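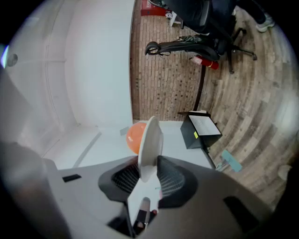 Pladberg Color Names is a list of the words people reach for when they have to name a color in a hurry. I started it after an argument with my friend Maëlle Landry over a sweater she calls rust and I call brick, and it has grown a lot since then. The orange ball is a good case, with that bright highlight on it and a bit of see-through look to the surface. Is that plain orange, or tangerine, or apricot where the light hits? Ask at a dinner table and you'll hear all of them, and those disagreements are what I wanted to write down.

What's in the download

One file, names.csv, plus a short notes file. Each row is one answer from one person:

swatch_id – which painted card they were looking at
answer – what they said, typed the way they said it
second_answer – blank unless they changed their mind
light – day, lamp or mixed
home_language – English or French so far

There are 81 painted cards. Florence Cloutier mixed all of them by hand in gouache, and she kept the recipes, so if a card gets coffee on it we can make another (this has happened, sorry Florence). Every person sees 20 cards out of the full set, picked by shuffling. I tried 30 at first and people got grumpy and started calling everything beige.

How I asked

I hold up a card, say "what color is this?" and write down whatever comes out. No list to choose from, no hints. You get 5 seconds, then we move on. Swearing goes in as is. Please don't clean up the answers before you look at them! "Old fridge" is a real answer and I love it.

Most of the French answers come from Inès Bodin, who sat with her neighbors in Evemstead and did the typing too. Accents should be fine if you open the file as UTF-8. If you see garbage characters, that's your spreadsheet program guessing wrong.

Known problems

The greens are thin. Cards 14 and 15 are too close together and I keep mixing them up myself. Lamp light was whatever lamp the person owned, so don't read much into it. Also, Carter Kennedy is colorblind and asked to be included, so his rows are in there and marked in the notes file.

Using it

Do what you like with it, just say where you got it. If you find a typo, tell me the row number and I'll fix it in the next version.

Last changed 15 April 2024. Next on my list is more greens, and a Portuguese batch if Rhonda Pelletier can talk her in-laws into it.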